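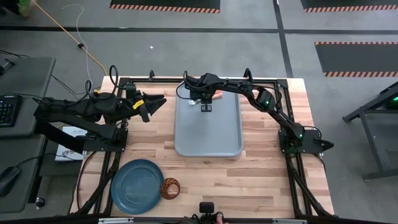 Sumeya Lemma
Writes about kitchens, tables and second-hand crockery

I have been trying to get down to one set of things for the table, and February seemed a good month for it. The wooden top stays as it is. I like a bare surface and I have never got on with cloths.

The light grey tray is staying too. It has rounded corners and a raised rim, so nothing slides off on the way to the sink. The blue plate came from Geraghty, the second-hand place near the station, and cost £2. I went in for a lamp and came out with a plate — the usual result.

Dong-hyun Ji thinks I should buy a matching set and be done with it. He sent me a link to one at £73, which is more than I want to spend on plates.

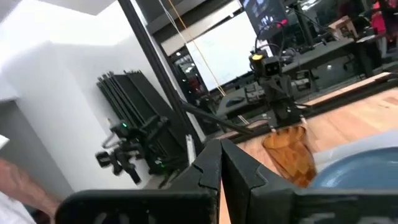

I would also miss the amber glass. It has a ridged surface and you can see through it, and it goes well with blue on light wood. I only have the one, so guests get something plainer.

Next job is the cupboard. There are mugs at the back from Ukby that I haven't used since we moved, and those can go to Geraghty on my next trip.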